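# Tray-handling automation at Gidell

**Tray-handling automation at Gidell** refers to the introduction of robot arms into the meal preparation and serving work of Gidell, a contract catering firm with kitchens at Stedel and Clellar. The arms were supplied by Bouchard, an integrator of light handling equipment. The system moves trays, plates and packaged goods between worktops and storage. Cooking, cutting and final checking remain manual tasks.

## Background

Before the change, the Stedel kitchen employed 26 people on preparation and serving. Trays were set out, loaded and cleared by hand, and the same staff restocked the counters between meals. An internal review of working practice found that a large share of each shift was spent on carrying and putting away. Wrist and shoulder strain were the most common complaints recorded in the accident book.

A trial began at Stedel in June with one arm on a single counter. It was extended to Clellar after the management and the staff representatives agreed on terms covering job numbers, training and the use of recorded data.

## Equipment and method

Each station has one arm with a two-finger gripper and a small camera at the wrist. The fingers open and close in parallel and can be changed without tools. New tasks are taught by demonstration. A trained member of staff guides the arm through the movement, and the recorded attempts are used to adjust the control software. A simple task such as lifting a plate is normally taught with 80 attempts. Tasks that involve handles or lids need more, and the pulling of a bar handle was released for daily use only after 105.

Objects are left in ordinary positions during teaching. Early work with cleared counters gave good results that did not carry over to normal shifts, when packets, canisters and small appliances share the same surface. Toy food is used in place of real food at this stage, as it keeps its shape and can be handled many times.
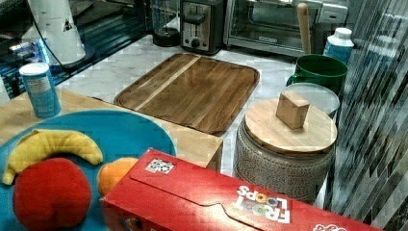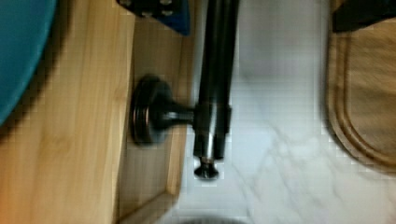
Handles are approached with the fingers wide apart, one on each side of the bar, and closed at low force. If the measured force rises above a set limit, the arm stops and waits for a person to release it. The limit is held separately for each task and can be lowered by staff at the station. Raising it requires a supervisor's code.

## Effects on staff

No posts were removed in the first phase. The number of people assigned mainly to carrying and clearing at Stedel fell to 14, and the others were moved to preparation, stock control or the new role of station operator. Operators start the arm, correct its errors and record new demonstrations. The role is paid one grade higher than general kitchen work and requires a short course given by Bouchard.

The pace of work also changed. The arm is slower than a practised worker at almost every single movement but does not vary during the shift. Staff working beside it reported less lifting and more waiting, particularly in the first weeks, when stops were frequent. Shift plans were later altered so that each operator covers two stations and has other duties within reach.

Some skills are used less than before. Workers who had arranged counters by habit were asked to write down where items should stand, and several described this as the hardest part of the change. At Clellar the written layouts are now used to train new starters, including those who do not work with the arms.

## Limits and criticism

The system has difficulty with shiny packaging, clear lids and soft objects, where the camera gives a poor view of edges. Crowded counters increase the number of stops. Items lying on their side are often left for the operator.

Staff representatives have criticised the recording of demonstrations, which can show a person's hands and working speed. Under the agreement, recordings may not be used to judge individual performance and are kept apart from personnel files. A further point of dispute is the time spent on teaching, which was at first not counted when shift targets were set. The targets were revised on April 22, 2021, and teaching is now entered as a separate task.

## See also

- Collaborative robot
- Manual handling
- Teaching by demonstration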